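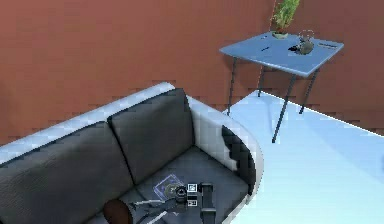 Okay, so the fault I want to tell you about is my favorite one of the year, and it cost us most of July. The symptom was simple. The arm would get to the pickup point, stop dead, and report "grip confirmed" with no grip at all. It did this at the sofa far more than anywhere else in the apartment. Look at how narrow the strip of floor is between the white armrest and the near table leg. We were sure that was it - base clips the leg, pose shifts, arm reaches for the wrong spot. Great theory! We widened the gap and got the same false grips.

(Pause. Ask who has blamed the furniture before.)

Raíssa Xavier went through the logs by hand, all 2188 runs, and she found it. The grip check in Marinho, our control stack, wanted finger force above a threshold for 75 milliseconds. Fine on a hard tabletop. But when the fingers push down into something soft, the cushion pushes back, and the check reads that as holding an object. It had been doing this from day one and we had scored those runs as successes. Ouch.

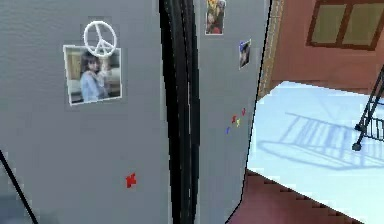
So why didn't we catch it in the kitchen tests? Everything we asked the arm to touch in there was stiff. Clundale, our test suite, had 300 kitchen tasks and exactly 2 with anything soft in them. Both passed, and both were wrong.

Now the safety part, please slow down here. A false grip means the arm lifts and swings at carry speed with open fingers. In simulation you lose a run. On the real Revuneck arm, that's a fast move near people when the software thinks everything is fine. We pulled the hardware trial the same afternoon.

The fix is small and I love it: after the grip check, lift a tiny bit and check again. If the force drops away, you were pushing on a cushion. Let go, back off, retry.

Still open: very light objects. The second check misses some of them. Come find me if you have ideas, I mean it.

Related talks
Plalleck meetup: Reading logs without losing your mind
Soft things are hard: grasping on fabric
When the test suite agrees with the bug
Stop buttons and where to put them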